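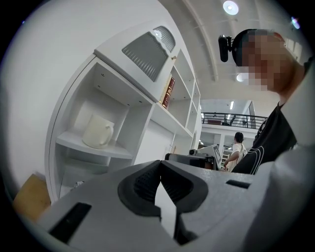

The Mug Question

My sister-in-law asks me the same thing every time she comes over, usually while she's standing at my sink. "So when does the robot do this?" I've been writing this newsletter long enough that I ought to have a snappy answer, and I never do. I mumble something about how it's complicated and pick up a dish towel.

So this week I'm going to try to answer her properly, and I'm going to do it with mugs.

Why mugs? Well, a mug is pretty much the friendliest object in the kitchen. It's stiff, it doesn't squirm, it stands up by itself and it even comes with its own handle. If a machine can't put a mug away, you can forget about fitted sheets. And putting mugs away is one of those jobs that a lot of the companies in this business have settled on as a sort of warm-up exercise, so you get to see a lot of it if you hang around them (I do hang around them, my family is very patient).

Arnout Dierckx used to build packing lines at Zundemine and now spends his days teaching arms to tidy kitchens. I called him and asked him to tell me where things really stand, no sales talk. He laughed for quite a while and then he talked for 30 minutes without stopping, so what follows is my boiled-down version.

Picking up a mug from a flat surface: yes, fine, most of the time. Same mug, same shelf, same lights, a decent arm will do it all afternoon. Change the mug and it'll probably still work. Turn the handle toward the wall and now you're in trouble, because the arm has to decide whether to grab the rim, or reach over, or turn the mug first, and each of those is its own little skill. You and I do this without putting down the phone.

Hanging a mug on a hook: sometimes. This is the one Arnout got animated about! A hook is small and the hole in the handle is not much bigger, and once the fingers are wrapped around the mug, they're often blocking the view of the very thing you're aiming for. He told me about one week in November when his team's arm missed by the width of a pencil over and over, always to the same side, and they had to go back and redo a whole batch of practice runs.

Which brings me to the part I find fascinating, the practice runs. The learning comes from people. Somebody takes a pair of hand grippers, the same kind of fingers the robot has, and does the chore with those in place of their own hands. Pick up, carry, put down, again. The recordings go into the pile that the robot learns from. I tried it once at Hawthorne, the shared workshop across the river, and I was terrible at it. Two fingers is not a lot of fingers! I kept wanting to steady things with my pinky and there was no pinky.

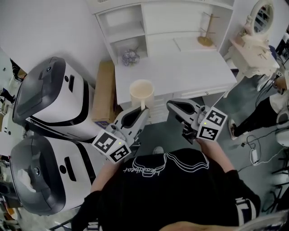

The other thing I noticed is how much your own body does that you never think about. You lean in, you shift a foot, you bend your knees a bit to look under the shelf. Take away eight fingers and you start moving like someone in a very stiff coat. Candela Lozano ran the session I was in, and she kept telling us to slow down, because beginners all rush the last inch. I rushed the last inch every single time. She had done 793 mug runs by then and had a tally of them in a little notebook, and watching her was like watching somebody ice a cake.

Now for the shop floor, since several of you wrote in after the last issue to say that kitchens are cute but what about real work.

The short answer is that shop floors are ahead, and they're ahead because they cheat. (I say that with love.) In a factory you can bolt the bin to the table. You can buy the same bin 11 times. You can paint a line on the floor and tell everyone to stay behind it. Lodent, which makes hinges and drawer runners, has an arm that loads parts into trays, and the people there are very happy with it. I went to see it and it was great, and also the trays are held in place by a metal frame that somebody spent months getting right. Nobody is going to put a metal frame around my dish rack.

Then there's Undside, which is trying something in between: sorting returned housewares, where every box that arrives is a surprise. Mugs, lamps, a bread knife wrapped in a sock. They have 2 arms on it at the moment and a person standing next to each one. I asked the shift lead if the person was there for safety or for help and she said "Help. So much help." They do think it's worth it, mind you. The arms handle the boring stuff and the person takes the sock.

So, back to my sister-in-law. If she wants a machine that takes clean mugs out of one spot and stands them on a shelf, I'd say that's doable now, as long as she doesn't mind it being slow and she doesn't rearrange the kitchen. If she wants the mugs hung on those little hooks, she should expect a broken one now and then. If she wants the whole thing, dirty table to clean cupboard, with the cat walking through the middle of it, I'd tell her to hang on to the dish towel.

I asked Arnout if he'd have one of his own arms at home. He said his kitchen is too narrow. Then he said his wife had already said no. Then he admitted that he likes doing the dishes, and that it's the only time of day he listens to the radio.

A couple of small things before I go. Several of you asked about floor cleaners that can climb a step, and I'm borrowing one to try on my back porch, so more on that in the next issue. And if you've had any kind of robot arm at your workplace, good or bad, write and tell me what it does when something lands in the wrong place. I'm collecting those stories, and the one about the frosting was wonderful, please send the rest of it.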